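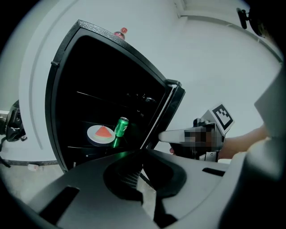 Session 3: The Small Fridge, and How Not to Waste It

Hi all, this is the handout for the third evening of Small Kitchen Basics at the Kamulthorpe learning center. I've typed it up from my own notes, so it wanders a bit, but the parts you need are in it. Bring it with you, because Thomas Fiore is teaching the second half and he likes to refer back to it.

Why a whole evening on mini fridges? Well, most of you told me on the sign-up sheet that you live with one! Dorm rooms, a studio over the garage, one of you in a camper. I lived out of a mini fridge for 5 years and I have strong opinions.

What goes where

With a black interior like the one we're using, food disappears. Dark jars at the back of a dark fridge might as well be on the moon. So I put the things I want eaten soon down low and toward the front, on something pale. A slice of watermelon on a white plate is about as hard to miss as food gets, and a can of soda can stand right next to it without getting in the way.

Wire shelves are fine for cans and boxes. They are not fine for small yogurt cups, cherry tomatoes, or anything that drips. Put a plate or a shallow tray under those (an old pie tin works great).

Keep the setting where the food stays at 40°F or colder. Little dials numbered 1 to 7 don't tell you that, so buy a fridge thermometer and leave it in there overnight before you believe it. I have a Kondex, Eustaquio Olvera swears by his Amadi, and they agree with each other to within a degree, so take your pick.

Cut melon

We spent so long on this last time that I'm writing it out properly.

Wash the whole melon before you cut it, even though you won't eat the rind. The knife drags whatever is on the outside straight through the middle. Cut what you'll eat and get the rest into the fridge within two hours, or one hour if the room is over 90°F. For a slice you're having in the next little while, an open plate is okay. For anything longer, cover it - melon picks up onion smell faster than anything I know.

Stand wedges rind side down if you can. They take up less plate that way and the cut faces don't sit in juice.

The door

Everybody's favorite place to lose cold air. Decide what you want first, then open, take it, close. If you're loading a plate, clear the spot for it before you pick the plate up, and open the door all the way so you aren't threading a full plate past a half-open edge. Go in low and level, and let the plate touch the shelf at the front before you slide it back. 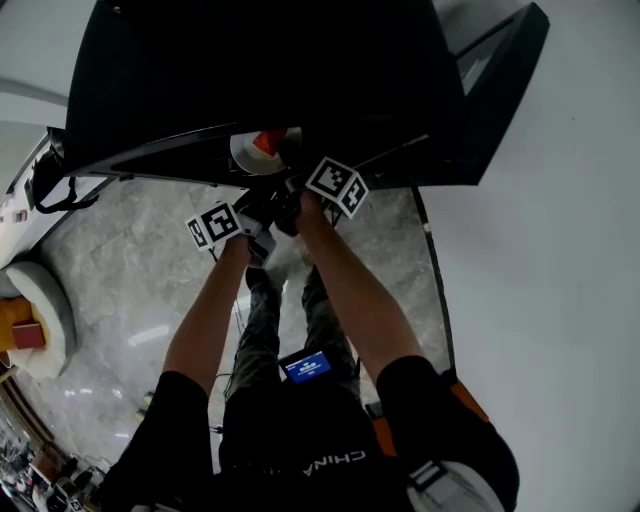

Can I put the watermelon and raw chicken on the same shelf if both are wrapped?

I wouldn't. Raw meat goes on the very bottom in a container with sides, and ready-to-eat food goes above it. If there's raw meat in your fridge that week, the melon moves up a shelf.

Homework for next time

Empty your fridge completely, wipe it down with warm soapy water, dry it, and put it back together using the front-and-low idea. Then write down what you threw out. My own list from the first time I did this ran to 37 items, two of them mustard, so please don't be shy about yours.

If you want extra reading, the Otudus binder in the front office has a good chapter on defrosting. Skip the one on freezer jam, we'll do that together later in August.

Eustaquio has the key next session, so come in by the side door.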